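Louver

A louver (also spelled louvre) is a set of parallel slats fixed or hinged in an opening so that air and some light can get through while rain, direct sun and prying eyes are kept out. Louvers turn up on windows, doors, cupboards, attic vents, car hoods and the sides of whole office towers, and few building parts do so much with so little.

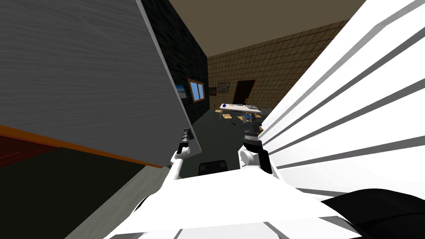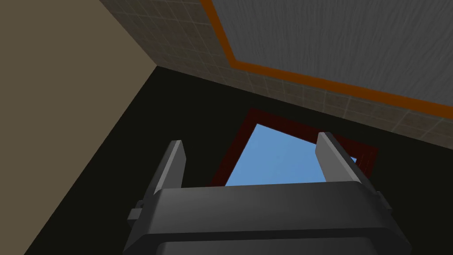

Origins

The word comes from the Old French lover. In medieval Europe it meant a small turret or lantern on the roof of a great hall, placed over an open hearth to let the smoke escape. Slats were added to the sides to keep out rain and snow, and in time the name passed from the turret to the slats themselves. Some roof louvers were beautifully made, with carved tops and boards that could be opened or shut from the floor by pulling a string!

Types

Fixed louvers are set at one angle for good. They suit places that need steady airflow, such as attics, plant rooms and bell towers (where the slats also throw the sound of the bells down toward the street, a lovely bit of practical design).

Adjustable louvers turn on pins, usually linked by a rod so that all the slats move together. The plantation shutter is the best-known kind. Jalousie windows use the same idea with glass slats and were hugely popular in warm parts of the United States in the middle of the twentieth century, before home air conditioning became common.

Acoustic louvers have slats filled with sound-absorbing material. They let machinery breathe while taking the edge off its noise.

Slat angle

Angle matters a great deal. A slat tilted 30 degrees or more sheds light rain well, but a steep tilt narrows the path for air, and designers spend a lot of effort on that trade. Curved and hooked slats help by catching drops and sending them to a drain at the side. Overlap counts too: if the lower edge of one slat hangs below the upper edge of the next, a person standing level with the opening cannot see straight through.

Indoor use

Louvered doors are a favorite for closets, linen cupboards and laundry rooms, where still air can lead to a musty smell. Their one real drawback is dust, which settles on every slat. A soft brush or a slightly damp cloth, worked along each slat from the top down, takes care of it.

See also

Jalousie window
Window shutter
Brise-soleil
Passive cooling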